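Students at Brestia teach a robot to set the table, one spoon at a time

By Iker Tejada
11/22/18

The robotics club at Brestia has spent most of the fall term on table setting. Bowls, mugs, spoons, chopsticks. If that sounds like a modest goal for a group that has its own room and a sponsor, the members will tell you it is harder than it looks. I went over to see how much harder.

The project is called Halell, after a name the students picked and now decline to explain. The idea is to get a robot arm to lay out and clear a small table without being programmed move by move. The students do the job themselves, over and over, holding a pair of grippers in their hands, and the recordings are fed to a program that is supposed to pick up the habit. The sponsor is Drollano, a kitchen equipment firm, which paid for the grippers and would like to see something it can show to customers in January.

So far the club has 300 recordings it considers usable. The target is 500. The students say they throw out any run where something gets dropped or where the person doing it has to stop and think, and there have been plenty of those. They did not have a number for the discards, and I asked twice.

What has the arm learned from all this? It can pick up a mug, put it down near where it should go, and let go of it. In the demonstration I watched it was given 40 attempts at moving a spoon from the table to a bowl. The club counted three as complete successes. Several more were called partial, which covered anything from the spoon landing half over the rim to the spoon being nudged a short way along the wood. One member described the results as encouraging. I have tried to see it that way.

The club's explanation is that spoons are a bad shape. They are thin at one end and wide at the other, they roll when touched, and a small error in where the fingers close makes a large error in where the tip ends up. All of this is true, and all of it was presumably true in September when spoons were chosen. Chopsticks are on the list as well. I was told those would be tackled later.

There is also the question of what happens when the table changes. Every recording so far has been made in the same room, on the same table, with much the same dishes. When I asked if the arm could manage in someone's kitchen, the answer was that this had not been tested. A student then moved a mug to the far side and the arm reached for the place where the mug had been. It closed its fingers very neatly on nothing.

The software side goes by the name of Wi, which makes it awkward to search for and more awkward to say aloud. It was written by former members and passed down, and the current group admits that parts of it are not well understood. A good share of the club's meeting time goes into keeping it running. Two of the students I talked to joined to build robots and have mostly spent the term renaming files.

None of this means the work is pointless for the people doing it. They have learned to keep a proper log, to label what they record, and to repeat a dull task carefully. They argue well about what counts as a success, even if they argue somewhat in their own favor. A first-year member showed me a page of notes on how she approaches a spoon handle, with the angle of her wrist sketched for each try, and it was better than some paid work I have read.

My doubts are more about the claims being made for it. The flyer at the door says the club is "building the home helper of tomorrow." The sponsor's own handout speaks of restaurants. A success rate of three in 40, on one table, with one kind of spoon, does not support either of those. The club could say plainly that it is studying how hard it is to copy a hand movement, and I think more people would take an interest.

The school does not seem troubled. It has agreed to let the club keep the room through the next term, and the sponsor has said it will look at the January results before deciding on more money. What figure it hopes to see was not shared with the students, or with me.

For now the routine stays the same. A member takes hold of the grippers, goes through the moves, and hands over to the next one when their wrists get tired. The cables get in the way a good deal, and a session I sat in on was halted for some minutes while two of them were untangled. The mugs, I will say, came through without a chip.

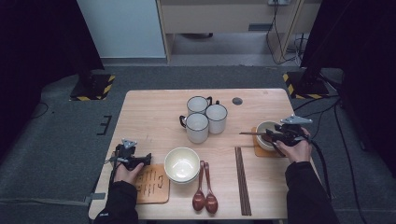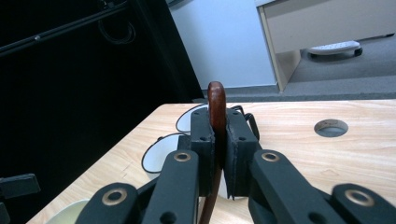
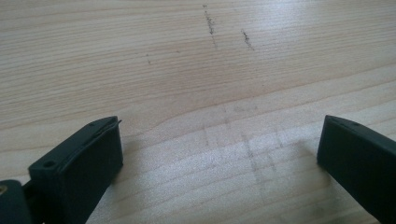
Work at the club's table, with the hand-held grippers used for recording.

What comes next

The club will hold an open demonstration in January, with the spoon task first and the mugs after. Visitors will be allowed to try the grippers for themselves. The students plan to report the full number of attempts this time, including the ones that are thrown out, and to have somebody from outside the club do the scoring. Students who want to join before then can put their names on the sheet by the club room door. No experience is required, and there are still 200 recordings to make.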